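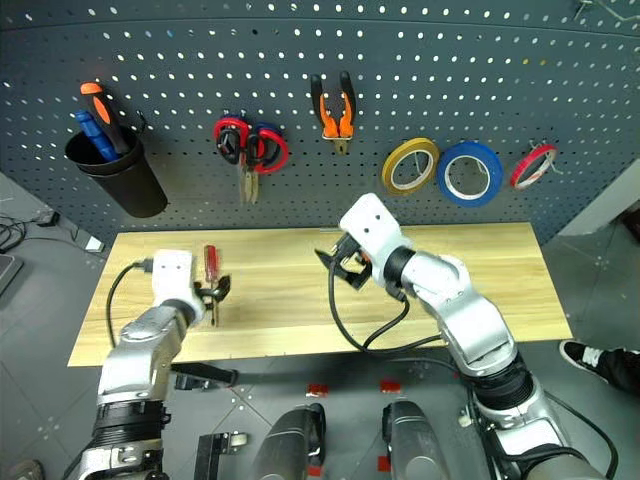
How do I mount pegboard over a basement workbench without hitting the wall behind it?

Posted by Elico

We moved in last April and the basement bench sits against painted block. I want to hang a sheet of pegboard above it, mostly for scissors, tape and small hand tools. The old owner had one screwed flat to the block and half the hooks wouldn't go in. Do I need a wood frame, and how thick? I'm in Harora if the damp matters.

Hooman Jalali
925 helpful votes

Yes, you need a gap. Most hooks have a bent end that goes through the hole and turns up behind the board, so leave at least half an inch. I used 1x2 strips, which come out at three quarters of an inch thick.

Screw the strips to the block with masonry screws, one along the top, one along the bottom, and uprights between them no more than 19 inches apart. A thin sheet bows if you leave it unsupported, and the top edge goes first. Use washers under the screw heads so they don't pull through the holes.

For damp, paint the backs of the strips before they go up. Leave the bottom strip about 12 inches above the bench so you can still get to the outlet.

Hooks that fall out
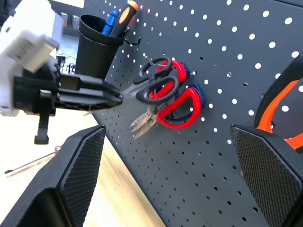
Scissors on a hook

Check the hole size before you buy any. Quarter-inch hooks fit quarter-inch holes. Eighth-inch hooks will go in the same holes but they lift out with the tool. A zip tie around the hook, through the next hole over, fixes that.

Gindeo

Just glue it. I did mine with construction adhesive and it's still up.

Du Plessis

Don't glue it to painted block, the paint lets go. Hooman's way is right. I'd add a strip down the middle if you plan to hang a hammer or anything else heavy.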